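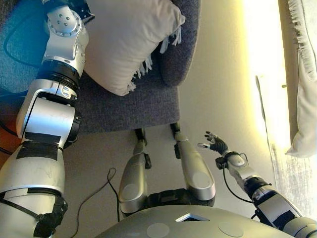

How does a robot learn to tidy a lounge room?

Think of the last time you put a cushion back on a chair. You didn't stop to work out how far to bend each finger. Your brain handled that part. A robot has no such help. Every joint needs a number, and the numbers have to change many times each second.

This page explains one method researchers use to find those numbers. It is called imitation learning. The robot in our study is called Mivo, and it is shaped a bit like a person: two arms, two legs and a body in between.

Step one: a person shows the way

An operator moves, and the robot copies. This is called teleoperation, which means "operating from a distance". When the operator lifts an arm, Mivo lifts an arm. While this happens, a computer records two things:

- what the robot's camera sees
- the angle of every joint

One recording of one task is called a demonstration. Our team at the Saarela Robotics Lab recorded 541 demonstrations of a single task, which was picking up a cushion from the floor and placing it on an armchair.

Why so many? Because no two are the same. The cushion might land face down. The sunlight might be bright in the morning and dim in the afternoon. If the robot only ever learnt from one example, it would know how to handle one cushion, in one spot, at one time of day.

Step two: the computer looks for patterns

The recordings go into a program called a neural network. Ours is named Vorkura. It looks at a camera picture and guesses how the joints should move next. Then it checks its guess against what the operator did. If the guess was wrong, the program changes itself slightly and tries again.

This step is called training. It took 39 hours, and the robot was switched off for all of it. Training happens inside the computer.

Step three: the test

A test has to be fair. We wrote the rules down before we started:

1. The operator must not help.
2. The cushion starts in a new place each time.
3. The cushion must stay on the chair for 30 seconds, or the try counts as a fail.

Mivo had 100 tries. It passed 68 of them.

What went wrong in the other 32?

Most of the failures happened at the grasp. A cushion is a hard object for a robot because it is soft. It changes shape when squeezed, so the place where the fingers were aiming is no longer quite where it was. Fringes and tassels make it harder again - a finger can close on a few threads and miss the cushion itself.

Other failures came from the camera. Strong light from a window can make part of a picture go almost white. A white patch holds very little information, so Vorkura's guesses got worse.

What does the result mean?

A score of 68 out of 100 tells us the method works more often than it fails for this cushion and this chair. It does not tell us whether Mivo could fold a towel or work in your lounge room. Those are different questions and need their own tests.

Words to know

Demonstration: a recording of a task being done.
Grasp: the way a hand takes hold of an object.
Joint: a part of the robot that can bend or turn.
Neural network: a computer program that learns patterns from examples.

Try it yourself

Put on a pair of thick oven mitts. Close one eye. Ask a friend to drop a cushion on the floor, then put it on a chair using one hand. Do this ten times and write down each pass and fail. Change one thing only - the cushion, the chair or the light - and do ten more. Compare your two scores.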